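Zallell Hall: progress report to the Mekia Fund
Second report, 15 May 2023
Prepared by Vesela Hoxha

What we have done since the last report

The hall is open again! We got the keys back from the builders in April, and the first group through the door was the Monday-morning singers' rivals, the Semeniuk Road choir, who had been rehearsing in a church porch all winter and sounded twice as loud indoors. Since then 1,036 visits have gone into the signing-in book, and 14 groups now have a regular slot. Before the works we had room for far fewer, mainly because the back room was too damp to let.

The lunch club has grown faster than anything else. It began as soup and bread and now runs to a proper hot meal with pudding (the rhubarb crumble has its own following). Afonso Sequeira leads the kitchen and has drawn up a rota that people really do stick to. He has also talked the allotment society into giving us their spare vegetables, so expect a great deal of courgette in the next report.

The building

The roof repair is finished and has been signed off. The new boiler is in, though the thermostat in the small meeting room still has a mind of its own and the engineer is coming back to look at it. We chose tiles for the floor because the old boards could not be saved, and I am delighted that we did. They are pale, they make the place feel bigger, and they are easy to sweep.

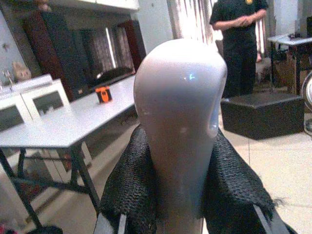

Blue bristles and pale tiles in the second picture.
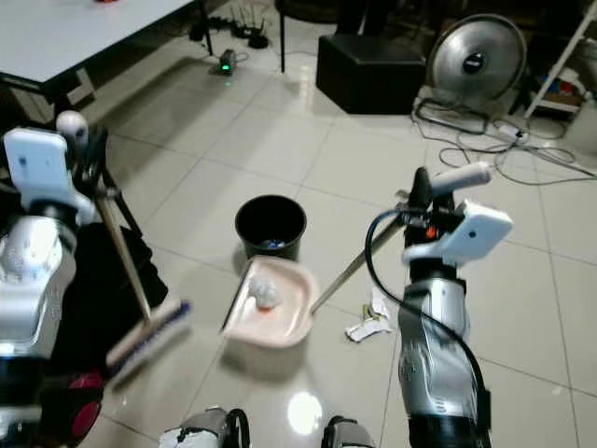
Money

We have spent 53 per cent of the grant. The roof came in slightly under the quote and the electrics slightly over, so the two nearly cancel out. Jireck, who supplied the kitchen units, have agreed to hold their price on the second set until we are ready to order. I would like to move what is left in the signage line across to kitchen equipment and would be grateful for your agreement to that. The full breakdown is in the attached sheet.

What people have told us

We handed out a short form and 104 came back, many with writing all round the margins. The warmth of the rooms was mentioned again and again, as was the ramp at the side door. The main grumble was the car park, which floods by the gate, and several parents asked for a session for under-fives. I think we can manage that one by the summer holidays.

Next steps

Order the second set of kitchen units.
Get a price for drainage at the gate.
Start the under-fives session, with Afonso's team doing the snacks.
Fix a date for the open afternoon. You are all very welcome, and there will be crumble.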